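Becerra Hall Users' Group - minutes of the September meeting

Started at 7.30pm, a bit late as the front door was sticking again. I took the notes this time, so blame me for the spelling!

Money first. We have 1,738 pounds in the account, with the Zidgate invoice for the gutters still to come out of it. I read the quote aloud and we agreed to pay once the back corner has been looked at (it still drips on the bike rack).

Website and bookings. The old booking machine has been slow all summer and the calendar lost 4 entries in one go, including the ceilidh. Wetix can host the calendar for us at 24 pounds a month. Quite a long chat about this - I was for it, a few were not, and in the end we said yes to a trial until Christmas.

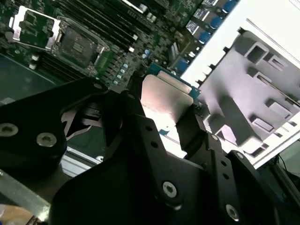
Item 2: server motherboard and silver metal plate.

Autumn supper. Soup, bread and apple crumble, same as last year, and I do hope somebody makes the ginger one again. We'll set out 60 chairs and sell tickets at the Wolus shop as well as on the door. No raffle this time - we still have bath salts left over from the last one.
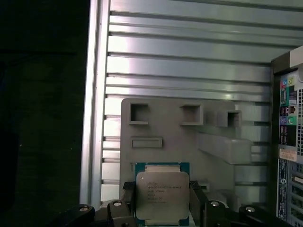 Also item 2: Intel Xeon processor, with the open computer tower behind.

Kitchen. The urn needs descaling and the tea towels have gone walkabout. Please look at home!

Parking. Put off again, we ran out of time.

Finished at 9.10pm. Next meeting in October, same room, and I'll bring the biscuits.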